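12/19/22

The shelf situation

I have moved my workspace again. Fornlow, where I rented a desk for two years, put up its prices in June and took away the biscuits, so I have gone over to Horemico. It's further from the station and has no biscuits either, but the kettle works and there is a wall I like looking at.

My first job on arrival was to find somewhere to put my things. At home this is simple, as everything I own goes on the stairs.
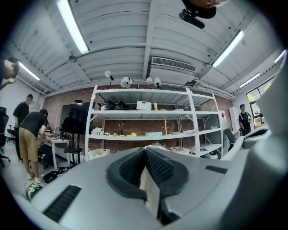
Shared shelves have rules, and none of them are written down. I was given up to 8 inches of the middle level, which sounded mean until I saw how much of the unit was already spoken for. The black pile on the left of the top shelf has squatter's rights. The small blue cup has a great deal of room for a small blue cup. I would be cross, but I've grown fond of the little wooden tree one level down, with its branches sticking out ready to hold something. I have been thinking of hanging my keys on it, and have so far lost my nerve.

The beige bins at the bottom are where I'd put everything if it were up to me. I bought two like them from Cinell for the spare room, and filled them with cables in one evening. I haven't needed a cable since.

Next week I'm bringing in the Lazarević lamp, which is 19 inches tall and won't fit anywhere.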